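Section 4. Preparing a Sorting Session at Home
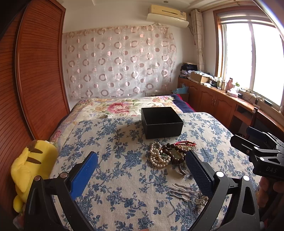 This section applies to operators who have assembled the Riladell hand-held gripper pair and completed the finger alignment in Section 3. Small items such as beads, bangles and hairpins are sorted into an open box on a soft, flat surface.

4.1 Setting Up

1. Make the bed or cover the table with a single smooth sheet. Pull out folds in the work area.
2. Set the box on the sheet with its opening facing up. Remove the lid and store it elsewhere.
3. Place the items on the near side of the box. Strands may be coiled; they must not be knotted.
4. Press each finger pad firmly and check that it does not shift. Tighten any loose fastener before continuing.
5. Open both grippers fully, then close them slowly. Repeat 15 times.

Note: Printed sheets are acceptable. Record the sheet in the session log under "Surface."

4.2 Sorting

1. Start recording and hold both grippers still over the work area until the indicator is steady.
2. Lift one item at a time. Take strands near the middle.
3. Lower the item into the box before opening the fingers.
4. End the session after 26 transfers or when the pile is cleared.

CAUTION: Forked hairpins can cut the pad surface. Grip them across the shaft, never at the points.

CAUTION: Do not pull on a strand caught between the pad and the finger. Open the gripper and free it by hand.

Replacement pads are listed in Appendix B, item 39. Questions on this section should be sent to Tolera Woldemariam, Arutska Workshop.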